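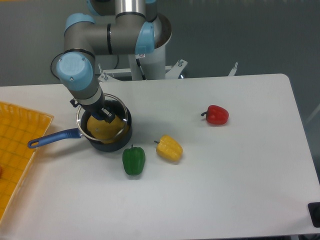
3.2 Steam loss and lid position

Home cooks seldom follow the lid instructions printed on packaged grains, and the effect on cooking water has received little attention. Lid position was therefore treated as a separate factor in the Cernthorpe household survey. A glass lid resting at a tilt on a saucepan, as with the dark navy one here, was recorded as "partly covered" whatever the size of the gap. Of the 220 households that returned a diary, 70 reported this position for rice – more than had been expected from the May pilot.

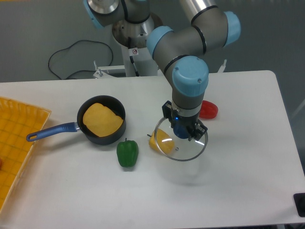
Figure 2. Clear glass lid with thin metal rim, held at a tilt.

Diaries were coded by Dal Bello using the Mathew scale. Entries that gave no lid position (27 in all) were left out of the water-use estimates but kept in the analysis of cooking time. Households that used a rice cooker were handled separately and are discussed in Section 4.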